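3.2 Aufbau in der Gemeinschaftswerkstatt

Den Aufbau haben wir in der Gemeinschaftswerkstatt in Trirkisau vorgenommen, wo wir freundlicherweise einen Tisch über mehrere Wochen belegen durften. Gearbeitet wurde mit einem RB-Y1, dessen Arme wir für das Führen von Kabelbündeln einsetzen wollten, eine Aufgabe, die wir, das geben wir gern zu, anfangs für deutlich einfacher gehalten haben.

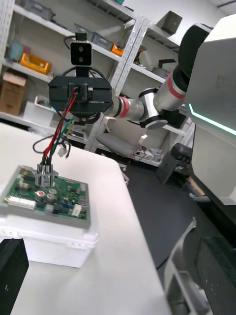

Biegsame Leitungen geben bei jeder Berührung nach, und so haben wir den Bahnplaner Sirnevel um eine langsame Annäherung auf den letzten 60 mm ergänzt. Die Abtastrate der Kraftregelung blieb dabei durchgehend bei 1000 Hz, was für unsere Zwecke vollkommen genügte.

Viel Geduld hat uns auch die Kabelführung am Arm selbst gekostet. Jede Schlaufe muss der vollen Drehung des Handgelenks folgen können und darf trotzdem nirgends hängen bleiben.

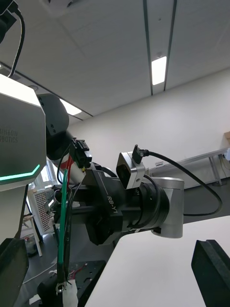 Bis März hatten wir drei Varianten der Zugentlastung ausprobiert und sind schließlich bei der einfachsten geblieben. Insgesamt wurden damit 457 Greifversuche aufgezeichnet, von denen wir 89 wegen unvollständiger Kraftdaten nicht in die Auswertung übernommen haben.
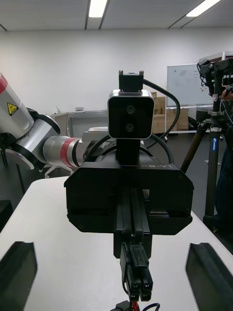
Abb. 4: Greifergehäuse mit aufgesetztem Kameramodul und mehrpoligem Steckverbinder über der Tischplatte.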